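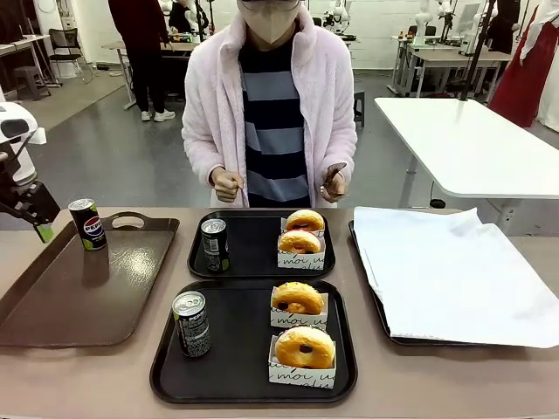 Striped sweater, pink fleece, fork at the ready.

WANTED: tray line and dining room help, Orkari Hall kitchen
Also wanted: people to taste the winter menu (see further down)

Posted Saturday, November 15, 2008

We are short two people for the lunch shift and need them before the holidays. Orkari Hall is the senior residence on Wogan Street, brick building, next to the old feed store. Kitchen is on the ground floor at the back. We do lunch and dinner for residents plus the meals that go out to folks in their homes.

What the job is. Setting trays, reading diet cards, pouring drinks, running carts up to the second floor, clearing, dish room. Some light prep — salads, cutting fruit, buttering bread. No cooking unless you want to learn, and then talk to Margareta. You will be on your feet the whole time. Carts are heavy when full and the elevator is slow.

Hours. Lunch shift is 10 to 2:30, Monday to Friday, every other Saturday. Dinner shift is full right now but we keep a list. If you can only do mornings say so, we can maybe work something out with the bread delivery. Thanksgiving week everybody works at least one extra shift, please dont apply if you already have a trip planned.

Pay. Starts at the county kitchen rate, goes up after your first review in August. Meal included every shift. Shoes are on you (closed toe, non slip), aprons and hairnets are on us. Parking in the gravel lot only, the front spaces are for visitors and they do get towed.

You need:
Food handler card, or get one in your first month, we pay the fee
To be able to read small print on the diet cards
Patience. Some residents take a long time to choose and thats fine
A phone number that works

Nice to have: Spanish, Romanian or Polish. Experience with Zetent ordering software, the office is switching over and nobody in the kitchen knows it yet. A driver's license for the home meals route.

No smoking anywhere on the property including your car.

MENU TASTERS
Separate from the job, no pay. We want people over 60 who live in the neighborhood, or who have a family member at Orkari, to come eat lunch and tell us what they think of the winter menu. Two soups, a fish, a pot roast, the new lentil thing. Small portions, you fill in a card after each one. Takes an hour. Tell us beforehand about allergies, blood pressure diets, dentures that don't like nuts etc. We'll have soft versions of most of it. Coffee and pie after.

Last time the comments were mostly about salt. Please also write down if something is hard to cut or hard to pick up with a fork, we can fix that alot easier than salt.

Tasting lunches will be in the small dining room, use the side door. Bring your reading glasses. Sign up at the front desk or leave your name with the kitchen, and say which you want, the job or the tasting — we got them mixed up in the summer and a very nice lady came for pie and was handed an application.

HOW TO APPLY
Paper applications at the front desk, blue folder. Fill in both sides. Two references, not relatives. Drop it off or mail it to Kitchen Manager, Orkari Hall, 500 Wogan Street. Please no calls between 11 and 1, we're serving.

Questions: ask for Margareta Dinu. If she's out, Hirov Staffing is handling the paperwork for us this season and can tell you if the positions are still open, but they can't schedule the interview, only Margareta can.

Interviews are short and in the kitchen. Wear the shoes.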